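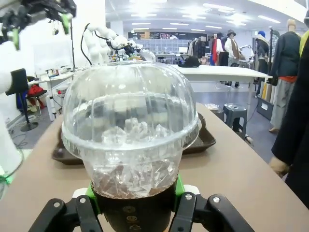
Iced drinks go up in price at Zumham from 6th May, the shop said in a note taped by the register. Small stays the same. Large goes up 20 cents, and oat milk is now 48 cents extra insted of free. So the tall clear cup with the dome lid, dark at the bottom and ice piled up over it, is going to cost regulars a bit more this summer. Hot coffee and tea not affected.

Owner Quyên Triệu blames the ice bill and a new lease on the Drolon Street store. "We held off since March," she said. "Couldn't hold off any more."

Punch cards still good, old ones too. Buy eight, get one free, any size. Bring your own cup and it's 5 cents off, same as before.

Hours change the same day. Doors open at 8 on weekends, an hour later than now, weekdays no change. The Pusus bakery counter in back keeps it's own hours and will be closed Mondays untill further notice.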